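Course project report, Food and Nutrition Studies, second year
Submitted 03/09/2026

# Plate Size and Leftover Food at the Clokasgate Dining Hall

## Background

The dining hall at Clokasgate serves lunch and dinner buffet style. Students take a plate at the door, fill it themselves, and carry it to a table. When they finish, they scrape what is left into a bin by the dish window. Anyone who has stood in that line knows the bin fills up fast, and the rice and pasta seem to make up most of it.

Our group wanted to find out whether a smaller plate would lead to less food in the bin. The idea is an old one and it gets repeated a lot, mostly in connection with weight loss. We were less interested in how much people eat and more interested in how much they leave.

We started planning in the last week of January and did the weighing in February. The kitchen manager gave us permission on two conditions: we could not slow down the line, and we could not talk to students about the project while they were eating.

## What we compared

The regular plates in the hall are wide, flat and heavy. For the small plate we ordered a set of light plastic ones from Nikzad, a restaurant supply store across the river, which lets schools return unused stock. They came in mixed colors. The small plates hold a normal serving of a main dish and one side, with little room left over.

We ran the study over two weeks, lunch only. In the first week the hall used its regular plates. In the second week it used the small ones. The menu at Clokasgate repeats weekly during the winter, so both weeks had the same main dishes on the same days, except for one day when the fish delivery was late and the kitchen served bean chili in its place. We left that day out of both weeks.
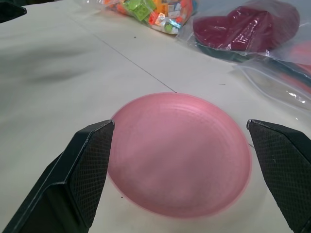

Did students with small plates just go back for more food? Many of them did, but second trips tended to be for one item, and the plates that came back from those trips were mostly clean.

We had expected second trips to cancel out the effect. From what we could see at the serving line, people who came back had already eaten and had a better idea of how hungry they still were. They took a spoonful of potatoes or another piece of chicken. On the first trip, with a large plate, students tended to take some of everything.

## Method

Each day we put a scale from the Nastareck lab next to the scraping bin. One of us stood at the dish window and weighed what was left on each plate before it was scraped. To do this quickly, we set the scale to zero with an empty plate of the same type and then placed the used plate on it. Bones, peels and napkins were taken off first. Drinks and soup were not measured.

We could not weigh every plate without holding up the line, so we weighed every third one. We stopped for the week when we reached 400 plates. That gave us 400 regular plates and 400 small plates, and the two groups could be compared directly.

After the second week we also put out a paper survey at the exit. It had four questions and a space for comments. We got 94 back. One sheet had gravy on it and we could read only the first two answers, so we used those and left the rest blank.

## Results

The small plates came back with less food on them. The difference was clear on every day that we compared, though it was much larger on pasta day than on the day the hall served sandwiches. Sandwiches are handed out whole, and students took the same number no matter what they carried them on.

Starches made up the biggest share of the leftovers in both weeks. Salad came next. We had guessed that vegetables would be at the top of the list, but the hall's cooked vegetables are in small dishes at the end of the line and many students skip them completely.

The survey answers were mixed. Most students said they had noticed the change. A smaller group said they disliked it, and the main reason given was the extra walk. Several comments had to do with sauce running over the rim. One said only "bring back the big ones." Another asked whether the small plates could be kept as an option, next to the large ones, and we think the hall should try that.

## Problems with the study

Two weeks is short. Students may have been more careful in the second week simply because something was different, and the effect could wear off by spring.

The small plates were also a different material from the regular ones. They are lighter, and a full light plate feels less steady in one hand. Some students may have taken less food for that reason – we have no way to separate this from size.

We measured leftovers per plate, and students who made a second trip sometimes took a clean plate. This means one person could count as two plates in the second week. It makes the small plates look better than they should. We noticed this on the third day and decided not to change the method halfway through. If we did it again, we would weigh the whole bin at the end of each lunch and divide by the number of students swiped in at the door.

Finally, the hall is only one building. The Hernon campus has table service at lunch, and nothing in this report would apply there.

## Suggestions for the kitchen

- Keep both plate sizes at the door, with the small ones on the near side.
- Use a smaller spoon for rice and pasta.
- Move the cooked vegetables to the front of the line for a trial period.
- Weigh the scraping bin once a day and write the number down. A kitchen clipboard is enough for this.

The raw numbers are in the shared folder, one sheet per day. The sheet for the fish day is included but marked as not used.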